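How a Store Shelf Gets Filled

When you walk into a store, the shelves are usually full. Somebody had to put all of those things there. The job is called stocking, and it goes on every day, often early in the morning before the doors open.

Goods arrive at the store by truck. They come in big boxes, and the boxes are stacked on flat platforms called pallets. Workers bring the pallets into a back room and check each box against a list. The list tells them what came in and how much of it. At the Sollow store in Menthorpe, one delivery can have 356 boxes on it.

Next, the workers sort the boxes. Food goes in one group, soap in another, towels and blankets in another. Each group is loaded onto a cart and rolled out to the right aisle.

Some things are easy to put on a shelf. A can of soup has a flat top and a flat bottom, so cans stand in rows and can even be stacked. Soft things are harder. They slump, slide and roll. Stores often put soft or oddly shaped goods in baskets, where the sides hold them in place.

Filling a basket takes two hands. A bulky package in plastic wrap may not sit all the way down inside, so one hand can press on the side while the other holds the top. 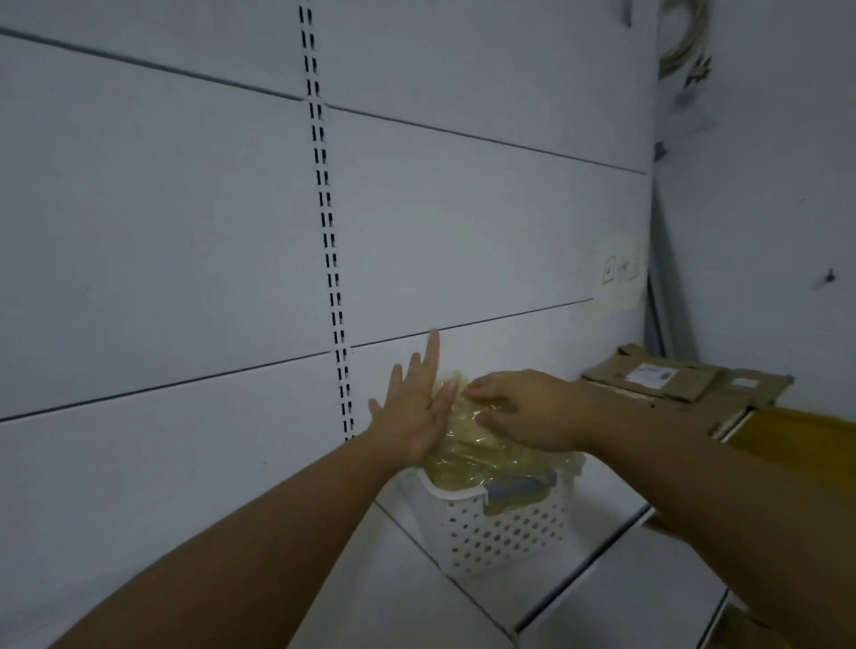 Why are soft things wrapped in plastic?
The plastic keeps dust and dirty fingers off them until someone takes them home. It also holds the bundle together, so it can be moved in one piece.

Many store shelves are made of metal. Metal is strong and easy to wipe clean. The posts that hold up the shelves often have a line of slots in them, and each shelf hooks into the slots. If a store wants to sell something taller, workers unhook the shelf and move it up.

Rodica Tudose has stocked shelves in Menthorpe for 16 years. "Heavy things go low and light things go high," she says. "Older stock goes to the front."

Moving older stock to the front is called rotating. It matters most for food. If new milk always went in front, the old milk at the back would spoil.

Words to know

Aisle: the path between two rows of shelves.
Pallet: a flat platform used for stacking and moving boxes.
Stock: the goods a store has to sell.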